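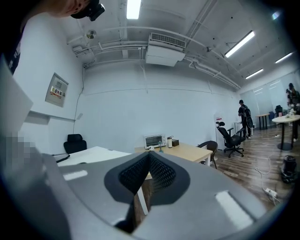 Sudheer Nadar replied:
Wouldn't sign the Zonberg quote yet tbh. 1,315 a unit, and does that include the spare pads? Ours didn't. Pads came to 312 on top and we only found out in September when the invoice landed.

ostusik_fan wrote:
Quote says "consumables as required". So no then. Bugger.

Decha Panyasiri replied:
Disagree with Sudheer a bit. Pads are cheap next to staff time. Get two more hand-helds, skip the arm this year. An arm needs floor bolts, a guard, someone to sign it off. Hand-helds you charge up and go.

Sudheer Nadar replied:
Until a grip goes and you've no spare. Seen it. Three weeks waiting on Cornau for a trigger spring.

ostusik_fan wrote:
Cornau do a service plan, 328 a year each. Worth it?

Decha Panyasiri replied:
No. Put that money in a box and buy your own springs.

Sudheer Nadar replied:
Yes, if it covers loan units. Ask them in writting. Ours did and it saved us twice.

juhasz_or_bust wrote:
has anyone priced the Juhász ones? lighter, wrist doesnt ache after lunch. no idea on lead time

ostusik_fan wrote:
Six weeks they told me on the phone. Bit long, budget closes before that.

Decha Panyasiri replied:
Raise the order now, delivery later. Finance only care about the order date. Mine do anyway.

ostusik_fan wrote:
Ok. Plan is two hand-helds, spare pads on the same order, arm goes in next year's bid. Still want 100 kept back for chargers and cable covers. Will ask re loan units before I decide on the service thing

Sudheer Nadar replied:
100 won't cover chargers. Check the price agian.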